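Data > Household > Reheating Log

23 February 2020
Posted by the Trumstead Reheating Log maintainer

# Trumstead Reheating Log

A plain-text dataset of leftovers reheated in home kitchens, with the time, power setting and result for each one. Version 4. This file is both the README and the data card. If you only want the column names, skip to "Columns."

## What it is

Each row is one portion of food, reheated once, in one microwave. The person who reheated it wrote down what the food was, how it had been stored, how long it was heated and at what power, and how it came out. There are 2060 rows in the main file.

The log began as a sheet of paper taped inside a cupboard door in Trumstead. It moved to a spreadsheet when the paper filled up, and other households in Trumstead and Skumuvthorpe started adding to it. The entries from the paper sheet were typed in by hand and are marked `paper` in the source column. Their spelling has been left alone, so you will find both "lasagna" and "lasagne," and at least one "lazania."

## Files

- `log.csv` – the main file, one row per portion
- `ovens.csv` – one row per microwave, with wattage and turntable size
- `foods.csv` – the short food list used to group the free-text names
- `CHANGES.txt` – what changed between versions

Files are comma-separated, UTF-8, with a header row. Notes that contain commas are in double quotes. An empty cell means the person didn't fill it in. It does not mean zero.

## Columns

`food` is what the person typed. `food_group` is the matching name from `foods.csv`, added later by the maintainer. Use `food_group` for counting and `food` for reading.

`stored` is one of `fridge`, `freezer` or `counter`. Rice marked `counter` was left in the data as reported. Please don't take it as advice.

`seconds` is total heating time. If the food was stirred and put back, the times are added together and `stirred` is set to `y`.

`power` is a percentage. Many older ovens have a dial with words on it in place of numbers, and those words were converted with the table in `ovens.csv`. The conversion is rough. "Medium" was set at 50 for every oven, which is probably too low for the Merrick models and too high for the Omo ones.

`cover` records a lid, a plate, a paper towel or nothing. People forget this one more than any other column.

`result` is a score from 1 to 9, where 1 is cold in the middle, 5 is evenly hot, and 9 is dried out or burnt. Note that 5 is the best score. Several people who used the early files averaged this column and concluded that soup was the worst thing to reheat. Take the distance from 5 if you want a measure of how good the result was.

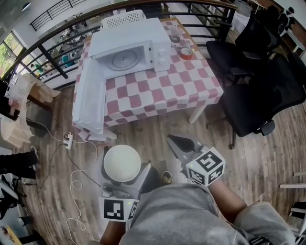
`notes` is free text. It holds most of what is useful in the log, and also a fair amount of complaint about fish.

## How entries were collected

Households were given a short sheet of instructions and a link to the form. They were asked to log every portion for a week and then whenever they felt like it. Most kept to the first part. After the first week people tend to log only the meals that went wrong, so later rows lean toward bad results. The `week` column lets you keep only the first-week rows, and you should do that for any comparison between foods.

Wattage was copied from the label on the back or inside the door of each oven. Where the label couldn't be read, we used a water test: heat one cup of tap water for a minute and note the rise in temperature. Those ovens have `tested` in the `watt_source` column. The water test was repeated for all of them in August, and the second figure replaced the first.

## Known problems

Portion size is weak. The form offers small, medium and large, and a large in one house is a medium in another. A scale column was tried in version 2 and dropped, as hardly anyone owned a scale they wanted to get out for leftovers.

Over 200 rows have no `cover` value. We thought about guessing it from the notes and decided against it.

Pasta is heavily represented. Bread products are thin, and there is very little on eggs.

Some rows describe a plate with several foods on it. These are grouped as `mixed` – the score is for the plate as a whole, even where the notes say the potatoes were fine and the gravy was not.

The results are what people thought of their own food. They aren't temperature readings, and the log can't tell you whether something was safe to eat.

## What it is good for

It works well for starting times. If you have a bowl of chili from the fridge and a 900-watt oven, filter on those and look at the rows scored 4 to 6. It also works as a practice file for cleaning messy text, and has been used that way in an evening spreadsheet class in Skumuvthorpe.

It is not suited to ranking brands of microwave. Most models appear in a single kitchen, and you would be comparing cooks.

## Privacy

Household names were replaced with letters before release. Notes that mentioned family members were trimmed. Dates were reduced to week numbers.

## Using and adding to it

Use the files however you like, with a line saying where they came from. To add rows, copy the header from `log.csv`, fill in your own entries and send the file in. Please use the oven's real wattage, and please fill in `cover`.

Related items

- Trumstead Freezer Inventory, version 2
- Water test worksheet for unlabeled ovens
- Skumuvthorpe Slow Cooker Times
- Converting dial settings to percentages
- Packed Lunch Log (archived)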